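Getting to Grønli: the road, the turn-off and the parking

27 Jul 2022

A good number of you have asked how to reach the summer meeting place now that the ferry timetable has changed, so we are giving the whole of this month's travel item over to the drive. Siv Ljungberg has done the trip from Tralside more often than the rest of us and wrote most of what follows. Oda Söderlund checked the distances on her way home last week.

From Tralside it is 129 kilometres to the gate at Grønli. Leave town by the northern roundabout and follow the signs for Lirnard. The first stretch is all speed bumps and bus stops and takes longer than you expect. Do not be tempted by the short cut past the sawmill. It looks fine on a map but it ends in a gravel track with a chain across it, and two families had to reverse out of it last year in the rain.

Lirnard is the last place with proper shops. The petrol station is on the left as you come in, and the supermarket is behind it. If you are bringing food for the shared supper, buy it there. The kiosk at Grønli sells ice cream, coffee and firelighters and very little else. There are toilets at the back of the petrol station. Ask for the key at the till.

After Lirnard the houses stop and the woods begin. You will be on the forest road for 33 kilometres. It is a good road, two lanes and well surfaced, and most of it is straight. Ylva Lundgren, who drove coaches for a living until she retired, says the straight parts are where she used to be most careful. People get bored, their speed creeps up, and then they come up behind a tractor. Timber lorries use the road on working mornings, and they need plenty of room when they pull out of the loading places.

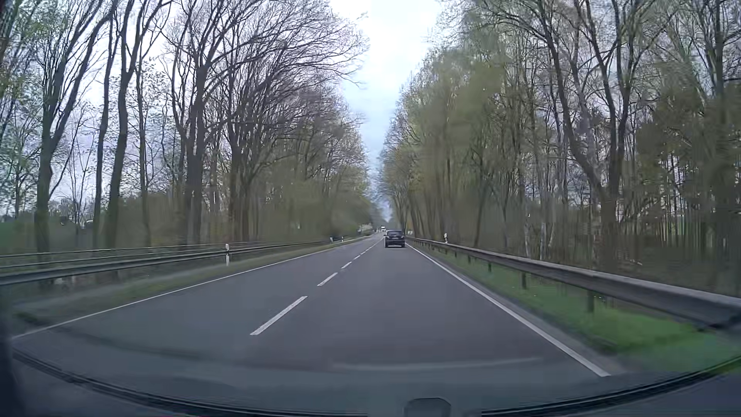 The forest road, with the guardrail on the right and the trees close on both sides.

A few words about overtaking. On many of the straight parts you can see a long way ahead, but an oncoming vehicle at the far end looks very small and it is hard to judge how fast it is coming. Siv's advice is to stay where you are. Passing one car will gain you a couple of minutes at most, and there is another car in front of that one. If somebody behind you is in a hurry, there are lay-bys where you can pull in and let them go.

Do not stop on the verge where there is a guardrail. The strip between the edge line and the grass is too narrow for a car, and opening a door there is not safe. Wait for a lay-by. The second one after Lirnard has a picnic table and a bin, and it is a good spot to let children and dogs stretch their legs. Dogs should be on a lead, as there are elk in these woods all summer.

Elk are the other reason to take it steadily, above all in the evening. They come out to the verges to feed and they do not always wait for traffic. If you see one cross, slow right down and look for a second. Eskil Myklebust hit a calf on this road some years ago and was without a car for six weeks. He was not hurt, but he now drives home before supper instead of after it, and several others have started doing the same.

The turn-off is easy to miss. It comes on the right after a long bend, 12 kilometres past the second lay-by, and the sign is small and faces the wrong way for anyone coming from the south. We have asked the council for a new one. In the meantime Benito Valcárcel will tie an orange ribbon to the post on the day before the meeting. If you reach the bridge over the river you have gone too far. There is space to turn round on the other side of it.

From the turn-off it is a single-track lane with passing places. Whoever is nearest to a passing place gives way. Please keep your speed down past the farm, where the cows are taken across the lane for milking in the afternoon. You may have to wait a while. The farmer has been very patient with us and we would like that to go on.

Parking is in the mown field below the main house. Drive in by the lower gate, go to the far end and fill up the rows from there. Last summer people left their cars just inside the gate and by noon it was hard to get past. The yard itself is kept for those who find the slope difficult, and for anyone unloading heavy things. Once you have unloaded, please move your car down to the field.

If you would like a lift, or have a spare seat, tell Oda before the end of next week. She keeps the list and will put people together by where they live. Those sharing a car usually split the petrol between them, and we leave it to you to agree how. Anyone bringing a caravan or a trailer should let her know as well — the lane has one tight corner and it is better to arrive at a quiet time.

There is no bus all the way. The 181 from Tralside goes as far as Lirnard, and Benito has offered to meet the morning one with his van. He can take luggage too, within reason. He cannot meet the later bus, so please do not count on it.

Phones work as far as Lirnard and then come and go. On the forest road you may have no signal at all for long stretches, so look at the route before you set off, or print this page. A landline is on the wall inside the door at Grønli, and you are welcome to use it to tell people at home that you have arrived.

Some of you will remember that the surface was badly worn near the river after the winter before last. That part has been redone and there are no roadworks planned between now and the meeting. More work on the bridge is expected in September, with traffic lights and one lane closed, so anyone coming up for the autumn weekend should allow extra time. We will print the dates when we have them.

Corrections to any of this are welcome. Siv would particularly like to hear from anyone coming in from the north, as none of us has driven that way since the new tunnel opened — and she suspects the directions in the old handbook are out of date.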